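Can a machine do the chores yet? My summer project report

Bronisława Jasińska
2024-06-24

I picked this topic for a very selfish reason: I hate wiping down surfaces. I work part time in a shop in Skokthorpe, and closing up means counters, shelves, more counters, and then the bit behind the counters. So when our tutor said we could write up anything to do with automation, I knew straight away what I wanted to ask. Could a robot do my closing shift?

I spent two weeks sitting in at the Śliwiński workshop in Rultport, where they let students try out an arm with a gripper and a small camera at the wrist. I wasn't allowed to touch the code much (fair enough!) but I could choose the jobs and keep the notes. We ended up with 46 attempts, split between wiping, folding a tea towel, and putting boxes back on a shelf.

Boxes were the nice surprise. If they were the same size and facing the same way, the arm just got on with it, slowly but neatly, and I started to feel a bit nervous about my job. Then I turned one box sideways and it stood there thinking for so long that I went and made a drink. Folding was the worst. A tea towel never lands the same way twice, and the arm kept grabbing two layers when it wanted one, or a corner that wasn't a corner at all.

Wiping sits somewhere in the middle. The movement is easy, back and forth, any machine can do that. Knowing where the surface stops and the next one starts is the hard bit, and I hadn't thought about it before because I do it without looking. I went through more than 200 of the wrist camera's pictures afterwards, and loads of them are soft and greyish with hardly anything to hold on to.

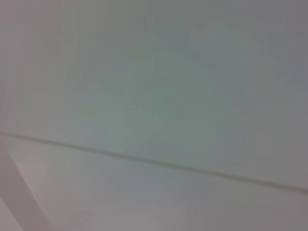
Fig. 1. Wrist camera view: pale surfaces, out of focus, with a thin dark line sloping down to the right.

Looking at Fig. 1, I can't tell you if the line is a join, a crease or a cable, and I've got a whole brain to work on it with! You would treat those three very differently with a cloth in your hand. My supervisor suggested a second camera further back, and I'd love to try that in August if they'll have me.

I also read the leaflet for the Sternesico, a cleaning arm that a shop could hire for 700 a month. I don't know how well it works, so I've left it out of my results, but our whole shop could be wiped by me for a lot less.

So my answer for now is boxes yes, wiping sort of, tea towels no. I'm still on the rota for closing.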